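Mycoplasmes, suite (et fin, j'espère)

Bon, je vous avais laissés en plan au dernier billet avec mes fibroblastes qui poussaient mal et ma théorie fumeuse sur le lot de sérum. Plusieurs d'entre vous m'ont écrit « fais un test mycoplasme ! » et je vous ai répondu, un peu vexée, que oui oui, on en fait régulièrement au labo. Alors voilà. On en fait régulièrement, sauf que le dernier datait du mois d'août, et que mes cellules à moi n'étaient pas dans la série parce qu'à ce moment-là elles dormaient dans l'azote.

Le résultat est tombé mardi en fin de journée. J'avais mis mes PCR à tourner après le déjeuner, j'ai coulé mon gel en discutant avec Mimoza dans le couloir, j'ai regardé sous UV et là, une belle bande bien grasse dans les puits 2, 3, 5 et 6. Le témoin négatif était propre, évidemment. J'ai tout de suite espéré qu'il soit sale, lui aussi, ce qui m'aurait permis de tout recommencer en accusant l'eau.

Pour ceux qui ne font pas de culture cellulaire (coucou maman), les mycoplasmes sont des bactéries minuscules, sans paroi, qu'on ne voit pas au microscope ordinaire et qui se moquent de la pénicilline. Le milieu ne devient pas trouble, les cellules ne meurent pas, elles ont juste l'air un peu fatiguées. Elles se divisent moins bien, elles expriment n'importe quoi, et pendant ce temps vous faites de jolis graphiques avec des barres d'erreur qui ne veulent rien dire. J'en ai 40, de ces graphiques. Ils sont très réussis.

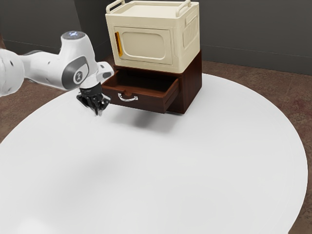
Bras articulé et petit meuble à tiroir sur table ronde.

J'ai prévenu Birthe Grímsdóttir le soir même, par mail, parce que je n'avais pas le courage de toquer à son bureau. Elle m'a répondu en quatre mots : « Jette. Nettoie. Dors. Demain. » C'est ma cheffe depuis un an et demi et je crois que c'est le message le plus affectueux que j'aie reçu d'elle.

Le lendemain on a donc tout vidé. L'incubateur du fond s'appelle Romus (son voisin s'appelait Remulus, une faute d'étiquetage d'un ancien thésard, et on l'a envoyé à la casse l'an dernier). Romus a eu droit à la totale : plateaux démontés, bac à eau récuré, joints passés au désinfectant, cycle à haute température toute la nuit. Les hottes aussi, y compris sous le plan de travail, où j'ai retrouvé un cône, un bouchon de flasque et quelque chose de brun que j'ai préféré ne pas identifier. Oratile Nkuna m'a aidée tout l'après-midi alors que ses lignées à lui étaient négatives et qu'il aurait très bien pu me faire la tête. Je lui dois des crêpes.

Et puis l'inventaire... On avait 171 ampoules congelées au nom du projet. Lesquelles ont été faites avant la contamination ? Lesquelles après ? Le cahier de congélation est tenu par tout le monde, donc par personne en particulier, avec des dates au format français, au format américain, et une page entière au crayon à papier où on lit « fibro P4 OK » sans rien d'autre. OK pour qui ? OK quand ? J'ai fini par faire un tableau à trois couleurs : sûres, douteuses, poubelle. La colonne des douteuses est de loin la plus longue.

J'ai décongelé une ampoule de chacun des six donneurs, parmi les plus anciennes, en quarantaine dans le petit incubateur de Jyoti Sengar à l'étage du dessous. Deux passages sans antibiotiques, puis test. Il faut compter deux bonnes semaines pendant lesquelles je ne peux pas faire grand-chose d'utile à la paillasse, ce qui tombe à la fois très mal et assez bien, parce que j'ai un dossier à rendre.

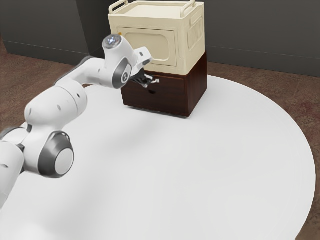

La pince contre l'avant du meuble, vers le fond de la table.

Le dossier, parlons-en ! C'est la bourse Drellow, celle pour les postdocs de moins de cinq ans qui travaillent sur la cicatrisation et les maladies de la peau. Mon projet porte sur la façon dont les fibroblastes du derme « se souviennent » d'avoir été étirés, et pourquoi chez certaines personnes ça finit en chéloïde et chez d'autres en petite ligne blanche de rien du tout. J'adore ce sujet. Je pourrais en parler jusqu'à ce que vous fermiez l'onglet. Sauf que la partie « résultats préliminaires » reposait pour moitié sur les cellules que je viens de passer à l'autoclave.

J'ai donc réécrit. Bit-na Heo, qui l'a obtenue il y a deux ans, m'a relue hier au téléphone, ligne par ligne, et m'a fait supprimer le mot « novateur » partout où il apparaissait. Elle m'a aussi dit quelque chose qui m'a fait du bien : les données sur tissu frais, celles des biopsies, n'ont jamais vu l'incubateur et tiennent toujours debout. C'est vrai. Ce sont des coupes, fixées le jour même, marquées, quantifiées en aveugle. Je les avais reléguées en figure 3 parce que je les trouvais moins spectaculaires, elles sont maintenant en figure 1 et le dossier est plus court. Le résumé est limité à 220 mots, j'en suis à 219 en trichant un peu sur les tirets.

Question que plusieurs m'ont posée : pourquoi ne pas traiter les cellules au lieu de les jeter ? On peut. Il existe des antibiotiques qui marchent, sur deux ou trois semaines. Pour une lignée irremplaçable je le ferais sans hésiter. Mais mes fibroblastes sont primaires, ils vieillissent à chaque passage, et je me retrouverais avec des cellules propres mais séniles, en me demandant à chaque expérience si c'est le donneur ou le traitement que je mesure. Non merci. 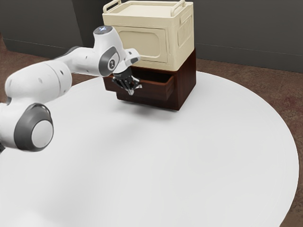
Voyant bleuté allumé sur l'articulation.

Ce qui change chez nous à partir de maintenant : test au dégel, test tous les mois, et un carré de couleur sur chaque flasque. Mimoza Zupan a imprimé les étiquettes, il y en a 500, elles sont roses et elles collent mal. Le cahier de congélation passe dans un fichier partagé et le crayon à papier est interdit de séjour dans la pièce. Birthe voulait aussi qu'on mette des surchaussures, on négocie.

Je vous raconterai le résultat de la quarantaine. Si les six donneurs sont négatifs je reprends les étirements sur membrane dès la semaine suivante, et s'il y en a un de positif je crois que je pars élever des chèvres. En attendant, si quelqu'un a un bon protocole pour récupérer des fibroblastes qui boudent après décongélation (les miens adhèrent, mais alors, de mauvaise grâce), les commentaires sont ouverts.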